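4 min read

Teaching by Hand, notes for session 5

I'm keeping these short because the reading from Pranab Nanayakkara is long. Today is about grasp demos with the hand-held gripper - one object, one grasp, plenty of repeats. Watch where the fingers go on the bottle. 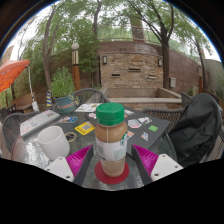
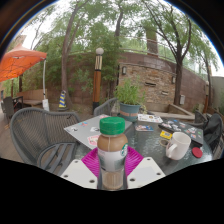
Do I have to make every demo the same?
Keep the goal the same and let the rest drift. If all 41 of your demos start from one spot, the policy only learns that spot, so shift your start and your angle a bit each time. Slow, steady hands please!

Bring your logs to Toshiko Kobori's lab hour.

Related
Remote control or hand-held?
Cleaning up bad demos
Pak-hei Yau on wrist angles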